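Chapter 7
The Arm in the Back Room: Automation and the People Already There

What this chapter covers
Why the first thing a robot changes is usually the schedule
Who ends up doing the jobs left over
How to read a savings estimate without falling in love with it

In March, the returns department at Plarnimel got a new coworker. It had no badge, did not contribute to the coffee fund, and was assigned the best-lit table in the building. The people who had been asking for better light since the department opened took note of this.

Plarnimel sells secondhand toys and household odds and ends by mail. A good share of what it sells comes back. Returned goods arrive mixed together, and somebody has to reach into a bin, pick out one item, decide what it is, and put it where it belongs. The company paid an integrator called Dervishi to find out how much of that reaching a robot could take over. The sorters, who had done the reaching all along, were invited to a meeting about it after the contract was signed.

Keep the order of those two events in mind. It will come up again in Section 7.3.

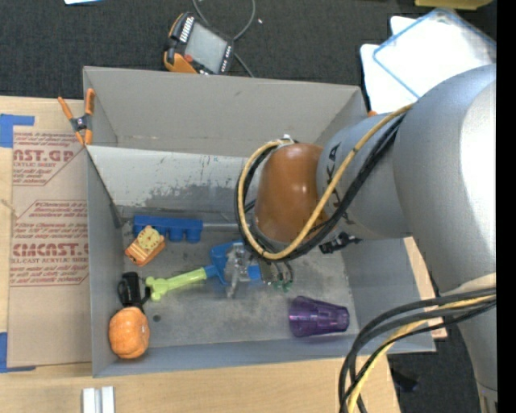 Danica Kos
Lecturer in Work and Organization; former shift lead, returns and repairs

A toy block, a miniature pumpkin, a purple tumbler lying on its side: a person clears a bin like this while talking about something else. For the arm, each item is a separate negotiation. A clear gripper closing on a toy with a lime-green handle has to deal with a shape that is broad at one end and knobby at the other, and the tumbler has its own opinions about being held.

The planning document from Dervishi called this "picking." The sorters had never called it anything. Once the work had a name it also had a rate, and once it had a rate there was a chart of the rate on the wall by the time clock. The chart was meant for the robot. Within 2 weeks it had a second line on it, for the humans.

Valentina Rivadeneira had sorted returns for years when she was made "cell attendant." The title came with a small raise and a handheld control pendant. Her old job was to empty bins. Her new one was to fill them, watch them being emptied, and step in when they weren't. She told me she missed having her hands busy, and that she'd become very good at waiting, a skill for which the company had no pay grade.

Her log for the trial runs to 2,238 attempted picks. Reading it is slow going and I recommend it to anyone who writes savings estimates. Most entries are a single word. The longer ones describe an item that slipped or got pushed into a corner, followed by what Rivadeneira did about it. Her part of each entry appears nowhere in the report the managers received. There, the item was simply "recovered," as if it had come to its senses.

We'll call this leftover work. It includes loading, clearing, resetting, explaining the machine to visitors, and noticing that something sounds wrong. It is seldom budgeted, and it tends to go to whoever is standing closest.

None of this means the project was a mistake. Two sorters with bad shoulders were glad to give up the reaching, and said so plainly. The fair question is what they were given in its place, and who was asked.

Key terms
Leftover work: tasks created by a machine and done by a person.
Recovery: the return of a stalled process to normal, usually by someone unnamed.
Attendant: see leftover work.

Before you read on
Choose a job you have held. Write down everything you did in the first hour of a shift, including the things that weren't your job. Keep the list for Section 7.2, where we compare Plarnimel with the packing line at Rekus.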